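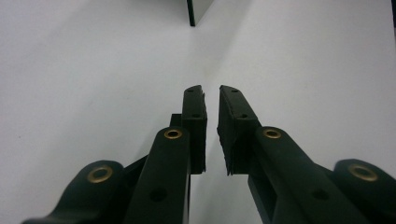 Seasonal adjustment of county-level continuing claims

Forum: Regional Data and Methods
Thread status: open

tornside_desk
Posted 7:42 am

I maintain a small labor market series for Ternham and the counties next to it. Initial claims are well behaved. Continuing claims are not. After adjustment there is a residual bump every June that I can't get rid of, and it has been there since the series was rebuilt. History goes back to 1995. The filter is the default one, multiplicative, automatic outlier detection on.

What I have tried so far: switching to additive, forcing a longer seasonal filter, and dropping the earliest years. Additive makes the bump smaller but leaves negative adjusted values in two of the thin counties. A longer filter does nothing visible. Dropping the early years moves the bump into July.

Is this a known problem with continuing claims at low counts, or am I looking at a real pattern that shifts from year to year?

mflat_curve
Posted 8:15 am

Weekly or monthly input? If you are aggregating weekly claims to months before adjusting, some Junes get an extra reporting week and some don't. The default filter will not pick that up on its own. You need a regressor for the number of reporting weeks in the month, or you need to average instead of sum.

tornside_desk
Posted 8:31 am

Monthly, summed from weekly. So the extra week is a candidate. But continuing claims are a stock, and I would expect summing to distort every month with an extra week, including the ones in winter. I only see it in June. 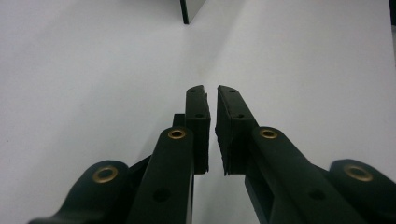

I reran it with the monthly average in place of the sum. The winter months got smoother, which tells me you are right about part of it. The June residual dropped by a third and then stopped. What is left is still large enough to fail the residual seasonality test in three of the counties.

lagged_twice
Posted 9:04 am

Averaging was always going to be the right treatment for a stock. Now check school employment. Contract staff in some districts file at the end of the term and some of those claims are later disallowed. They show up in continuing claims for a couple of weeks and then vanish. If the term end date moves, the effect moves with it, and a fixed seasonal factor can't follow.

Jastodlow has the same thing in its published tables. Compare the preliminary and revised columns for early summer. The revision is nearly always down.

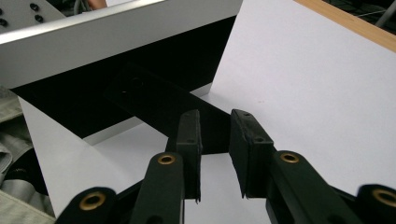

Gripper finger pads with a gray panel behind them

mflat_curve
Posted 9:20 am

I don't agree that it is schools. Disallowed claims should not reach the continuing count at all if the county is coding them properly. A plant shutdown for retooling would give the same shape and would also move between June and July depending on the model year.

lagged_twice
Posted 9:33 am

"If the county is coding them properly" is doing a lot of work there. In the counties I have handled, a claim is counted once the second week is certified, whether or not the determination is final. Retooling would show in the industry split. Does the OP have one?

tornside_desk
Posted 10:10 am

I have a split by industry from 2-digit codes, but 18 percent of records carry no code, and the share is higher in summer. For what it's worth, manufacturing is flat in June. Education is up. The uncoded group is up by more than either, so I can't close the question with this.

On the method side, I set up a regressor using the last day of term for the largest district. It is significant. I am wary of it, given that I went looking for it after seeing the bump.

seas_filter_wu
Posted 10:48 am

Wary is correct. Hold out the last 3 years, fit on the rest, and see whether the regressor improves the one-month-ahead forecast. Significance in sample means little with a moving date and a handful of usable Junes.

Also, stop adjusting the thin counties directly. Pool them, adjust the pooled series, and publish the small ones unadjusted with a note. Below a certain count the factors are mostly noise, and you will spend every summer explaining them.
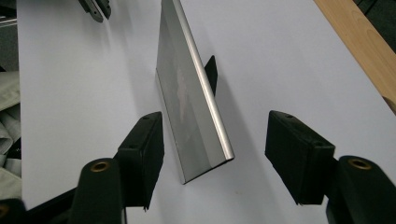

lagged_twice
Agree on the holdout, disagree on pooling. Once the thin counties are pooled, the largest one sets the factors for the rest, and the term dates differ between them. I would adjust at the area level only and leave every county unadjusted.

mflat_curve
Posted 11:26 am

Users will just divide the area factor into the county numbers themselves. I have seen it done in a budget memo.

tornside_desk
Posted 1:05 pm

Holdout result: forecast error is down by 10 percent with the term regressor in the area series, no change in four of the counties, worse in one. I'll use it for the area total and leave the counties alone for now. Has anyone got a clean way to handle the uncoded records before the split?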